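Bestberg Bench Marking & Guarding Kit - for shared two-arm tables

Part of the Tevonance bench safety range
Ships from Skestdale, usually same week

Short version: everything you need to mark out, label and sign off a tabletop arm station where people walk past all day. Floor tape, mat, rail clips, tag set, laminated rule cards, logbook. No electronics in the box. Not a replacement for a risk assessment - read the notes further down before you order.

What's in the box

Teal bench mat, cut to order, non-slip back
Black floor tape, 2 rolls
Rail clips and end caps for the mat border
Red pull tags (isolation tags), pack of 100
Cable ties, reusable, mixed lengths
Rule cards, laminated, English or Portuguese
Station logbook, 400 pages, numbered

Who it's for

Labs, training rooms, small integrators. Anyone running arms on household objects - cups, plates, packaging - where the table gets reset by hand many times a shift. That reset is where people get careless. Hand goes in, arm is still live, someone at the keyboard hits go. The kit is built around that one moment.

Bench rules as printed on the card

1. One person holds the station. Name in the log before power on.
2. Hands off the mat while either arm is enabled. Both arms, even if only one has a job.
3. Arm holding nothing still counts as a live arm.
4. Reset = disable, wait for stop, tag, then reach in. Tag stays on until hands are clear.
5. Breakables go on a rack or riser, or well in from the mat edge. Handles where the gripper can reach them without crossing another piece.
6. Cables off the mat where possible. Where not possible, tied and routed to a corner.
7. Walkway stays outside the tape. Nothing gets stored on the line.
8. Chipped or cracked mug goes in the bin, not back on the rack.
9. Visitors stay behind the operator.

Card is A4, wipes clean. Extra cards sold singly.

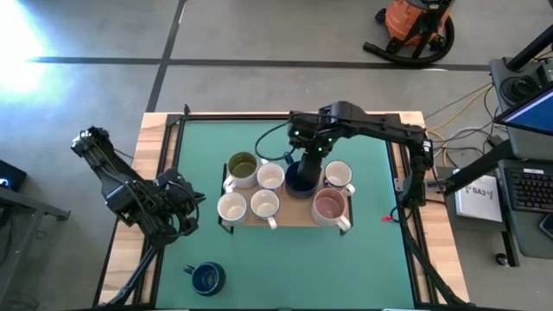
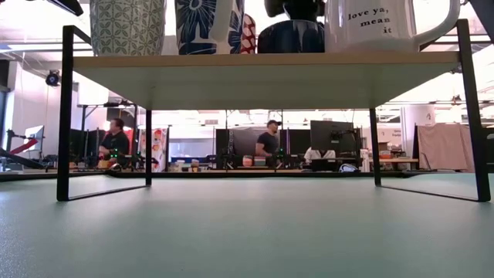

Mug handling stations, rack and riser layouts.

Notes on setup

Mat first, then rails, then arms. People do it the other way round and end up lifting the arms again. Tape last, with arms stretched to full reach in every direction plus your stopping distance. Do not tape to the table edge and call it done - elbows swing out past the table on most two-arm layouts.

Floor has to be clean and dry or the tape lifts in a week. Wipe down with alcohol, let it dry, press down hard at the corners and crossings.

Rack or riser? Either is fine. Low rack keeps everything in view from above and forgives a bad drop. A riser gets you a second level for shelf picks but check the drop height and dont stack anything on top you would mind sweeping up. The kit has neither, use your own.

Logbook: start of shift, end of shift, every stop that wasn't planned. Two lines is enough. Cremilda Moura in our support team reads customer logs for a living and asks that you write the time down. So many don't.

Standards

The rule card was written with ISO 10218 and ISO 12100 open on the desk but it is not a certificate of anything. Buying tape does not make a cell compliant. You still need your own assessment for the arm, the gripper, the object and the people in the room. Small arms too. Pinch points on a gripper are pinch points whatever the payload says.

E-stop within reach of the operator is assumed. If you don't have one, get that before this.

Options

Camargo rail set - taller border for round objects that roll
Portuguese card pack
Spare tags, pack of 100
Second mat, same cut, for swap-out while the first is being cleaned
On-site marking visit, Skestdale area only

Customer comment

"Put it down in November, mat still flat. Wish the tags were bigger, lost a couple under the cables already. Rule 3 started an argument here and then we kept it." - Cleiton Lacerda

(Larger tags are on the list. No date yet.)

Ordering

Part no. BB-103. Send table size, arm positions and rail thickness with the order. A sketch is fine. Mats are cut once we have the measurments so no returns on those, everything else can come back unopened.

Orders in before 2 pm are picked same day, mats excepted. Questions on fit, reply to your order email and it goes to support.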